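Gripper budget: what we're ordering and what waits

The equipment plan for the fruit handling work is settled, and orders go in before the end of July. Jordan Treloar has $3000 to spend on hand-held grippers and parts. Most of that goes to Turnevlow for 4 units with the textured finger pads. The Voltus quote was lower, but it left out spare pads and shipping, and the lead time was longer.

Pads are the cost we missed last year. A replacement set is $40, and people held off on changing worn ones. This time they get their own line, and anyone can take a set from the cabinet without asking.

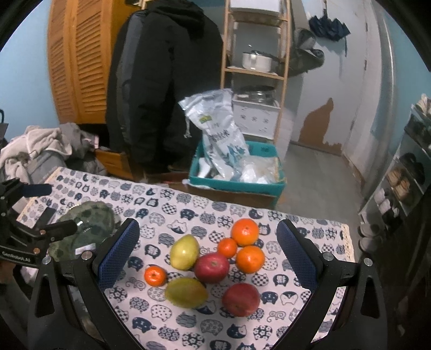

Fruit comes out of the general supplies line, capped at $210 through the fall. Please buy mixed sizes. Senyo Gyamfi asked for more small citrus and more mangoes, which we have been short on. Keep the receipts and put them in the Waten folder.

The arm for the Opoku bench is not in this round. We would need a stand and a second power outlet first, and neither has been priced. Senyo will get quotes for both and bring them to the next planning meeting.

If you need mounting screws, brackets or cables, send Jordan the part number and quantity before the order closes. Later requests go on the October list.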